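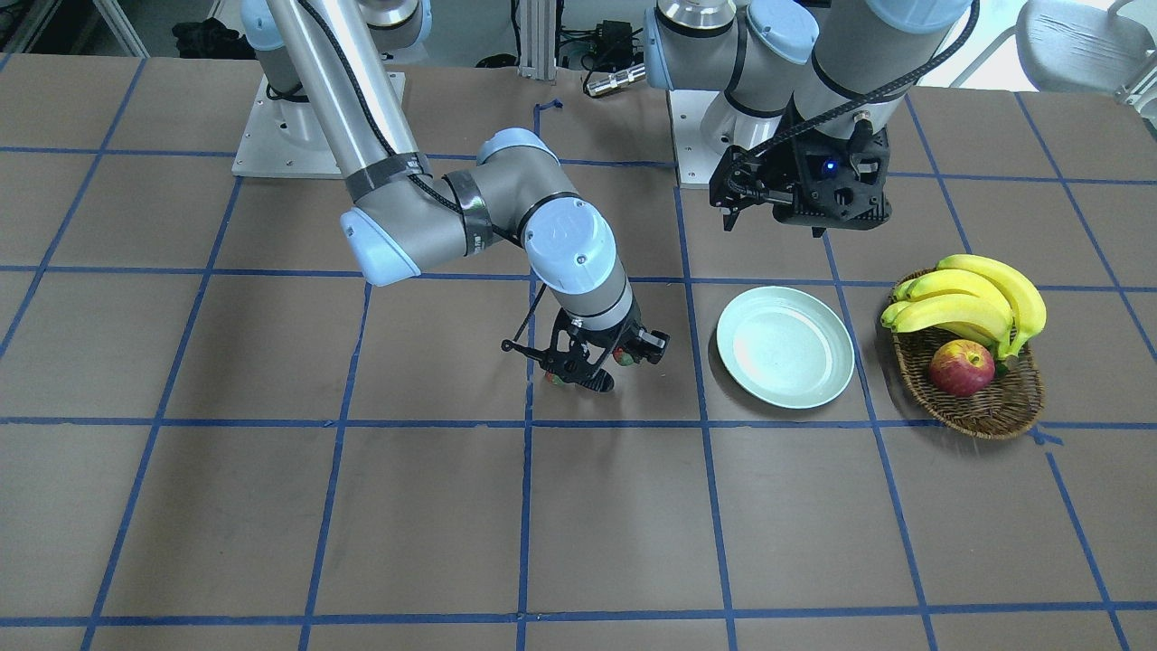

Speaker notes, Prustgate allotment society, evening talk
Title on the program: Keeping a small garden fed. Speaker: Eleri James.

Start at 7:30. Thank Tudur Edwards for the hall and for getting the heating on. Say where the handouts are. Questions at the end, except about slugs, which I will not be taking.

1. Where I started
My plot is at the Prothero end of the site, on the slope. When I took it on, the soil was pale, sticky clay and it had not had any compost for years. I grew one crop of small potatoes and some good thistles. Say that I fed everything that first summer with whatever was on sale, and most of it went straight down the hill when it rained.

2. Feed the soil first
Compost goes on in fall, two inches deep, on top. I don't dig it in. The worms do that over the winter. Heather Fairweather has the plot next to mine and digs hers every year, and her carrots are better than mine, so mention that to be fair.
Leaf mold is free and slow. Allow two years. Wire bin, nothing fancy. Pass the sample bag around here.

3. Liquid feed
People ask about this more than anything else. Tomatoes want a high potash feed once the first fruits set. Before that, plain water. I use Plundis at half the rate on the label, twice as often. Comfrey tea works just as well and smells terrible, so put a lid on the bucket.
Do not feed a dry plant. Water it, wait an hour, then feed.
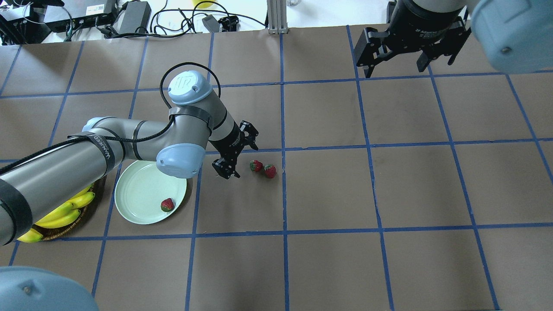 4. Spacing and feeding together
A crowded bed needs more food and gets more mildew. I plant on a square grid now, one plant to a square for the big things, and I work out the feed by the square. Blue painter's tape shows up well against brown, as it does on this slide, and I have used it on a board at home to plan the beds before I go out in the cold. Three red strawberries are on the slide too, so go from here to fruit. Strawberries get very little nitrogen from me. Too much and you get leaves. A handful of compost around each crown in early spring, potash when the flowers open, and cut the old leaves off after the last picking in July.

5. What it costs
I kept receipts for 3 seasons. The total came to 531 dollars, and more than half of that was one delivery of bagged compost I should never have ordered. Last season I spent 100. Pause here for Elis Landeg, who will want to say something about the price of manure. Let him.

6. Things I stopped doing
Bone meal at planting. The fox dug up every rose.
Fresh grass clippings in a thick layer. They turn to slime. Mix them with torn cardboard.
The Grimine granules. Fine on the lawn, too strong for seedlings.

7. Close
Soil test kits are on the back table. Sum-yee Hsieh has offered to show anyone how to read the color chart, which is harder than it looks under the hall lights. Ask people to bring a cup of dry soil from four inches down next time, labeled with the plot number. Lights up, questions, then chairs back against the wall by 9.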